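3.2 Storage of seed samples

Seed for the germination trial came from two growers, one at Skudby and one at Edet. Both supplied onion seed from the August harvest. Szilágyi and Boros had found that onion seed loses vigor faster than most garden vegetables when it is kept in a humid room, and we wanted to see how much of that loss depends on the package.

Each lot was cleaned by hand and split among 4 package types: paper envelope, cloth bag, folded carton and sealed glass jar. The packages were kept on open shelves in the Drornside store, away from the outside wall. The store is unheated. Humidity was read every morning by Arriaga, who also turned the shelves end for end once a month so that no package stayed nearest the door. Two cloth bags from the Edet lot were chewed by mice in the first winter and were dropped from the trial.

At the end of storage, 830 seeds from each package type were laid out on damp blotting paper and checked daily. A seed was scored as germinated when the root was visible without a lens. Trays that showed mold before day 10 were discarded and sown again from the same package.

Carton seed gave the most uneven results. Sundqvist suggested that the fold at the top lets in damp air when the carton has been opened and closed many times, and the Skudby cartons had been opened more often than those from Edet. Carton shape may also matter, as a flat carton spreads the seed in a thinner layer. Figure 1 shows a rectangular carton.

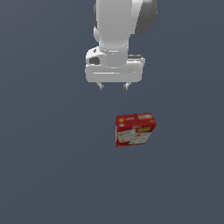 Figure 1. Red rectangular carton on a plain surface, computer rendering.

3.3 Moisture content

Moisture was measured by drying. Samples were weighed, held in the oven overnight and weighed again after 30 minutes in a closed dish. Kerekes repeated the weighing for every jar sample, and the second set of values was used where the two differed.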